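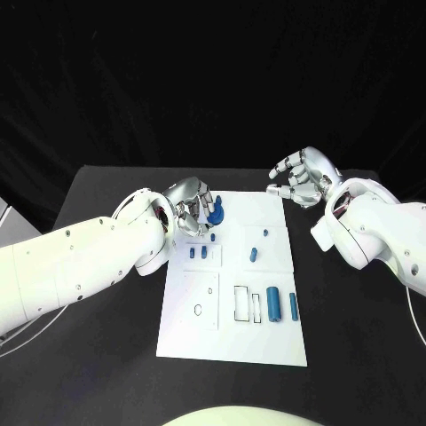
One judge at the Prirkovo round asked why a student club needs two arms and two humanlike hands to move pegs on a board, when a cheap two-jaw gripper would do it. Fair question. Start the talk there and don't rush to answer it.

## Opening (2 min)

- Task as set in the Prirkovo rules: blue pegs and cylinders, one white board, both arms allowed.
- Say plainly that I voted against the hands in October. Still not sure I was wrong.
- Pause. Let them look at the slide.

## What the club claims

- The report says 80 percent of grasps succeed. Over 650 attempts logged, but read the footnote: an attempt only counts once the fingers touch the part. Misses in the air were left out.
- Put the misses back in and it drops to 70.
- Hukard (the other finalist) counted the same way, so don't sound smug.

## Where I have doubts

- The big cylinder is easy. Thin one is the real test - and it gets the fewest tries in the log.
- How often does the second hand do any work? The report doesn't break it down. Ask the room what they'd measure.
- Pillay, our planning code, was tuned on one board in one spot. Move the board and we have no numbers at all.
- Students say the Fellel glove makes teaching faster. Maybe. The only comparison was 18 runs, all by the same student, glove always second.

## If there's time

- Lighting. Black curtain behind the table, every session. Would the club pass with a window there? I'd like to see it tried before the next entry form goes in.
- Skip the budget slide unless asked.

## Questions

- Likely one: "So should they drop the hands?" Answer: log every miss for one term, then ask me again.
- Repeat each question into the mic - the back rows couldn't hear last time.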